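Keeping Your Kitchen Knives Sharp (and Where to Put Them Down)

My mother had one good knife, and it lived in a drawer with the potato masher, two whisks and a rolling collection of birthday candles. Every November she would complain that it wouldn't cut a tomato. I was grown and had a kitchen of my own before it dawned on me that the drawer was the trouble, so let me start there, with apologies to Mom.

A loose drawer is hard on an edge. Every time you open it, the blade knocks against whatever is next to it. If a drawer is all you have, slip each knife into a sleeve. You can make a decent one from a folded cereal box and some packing tape, and it will last most of a year.

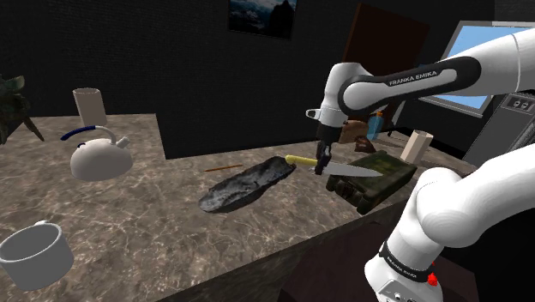 Now, sharpening. I know people who do it every weekend and people who have never done it at all, and I think most of us could be happy somewhere in between. I take mine to the stone 4 times a year, usually when the seasons turn, so the next one is due in March. A 1000 grit stone is the usual advice for everyday touch-ups, but if the edge has little chips in it you'll want to begin with something coarser. Mine is a 300, and it does the heavy work nicely. Soak the stone first if it's the soaking kind (check the leaflet!), set it on a damp dish towel so it can't wander, and give each side 10 slow strokes before you look at the edge. Slow is fine. I put the radio on.

My neighbor Pallavi Solanki tests hers on a sheet of newspaper held up by one corner. I use a tomato - old habits - and then I have a sandwich.
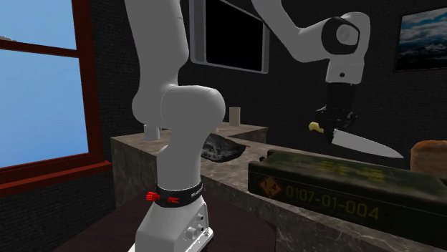 Wash knives by hand, please, and dry them right away. The dishwasher rattles them around and the heat isn't kind to handles. And never leave one under the suds in the sink, where the next person goes fishing for a teaspoon and finds it the hard way.

Last, the counter itself. Stone is lovely to look at and good for rolling out pie dough, but it will dull a blade faster than anything else in the house, so always cut on a board. Wood or soft plastic, either one. Wipe up lemon juice and vinegar quickly too, as marble marks easily and those cloudy spots are a nuisance to polish out.

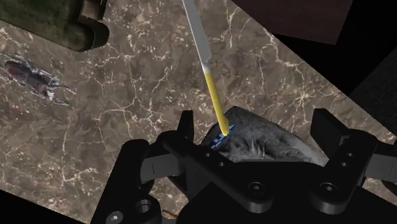 Brown marble with white and cream veining.

If your board slides around on a slick top like that, a damp paper towel underneath will hold it still.

Related tips
Getting Onion Smell Out of a Cutting Board
Oiling Wooden Spoons
What to Do With a Chipped Mug
Pie Dough on a Warm Day
Five Uses for an Old Dish Towel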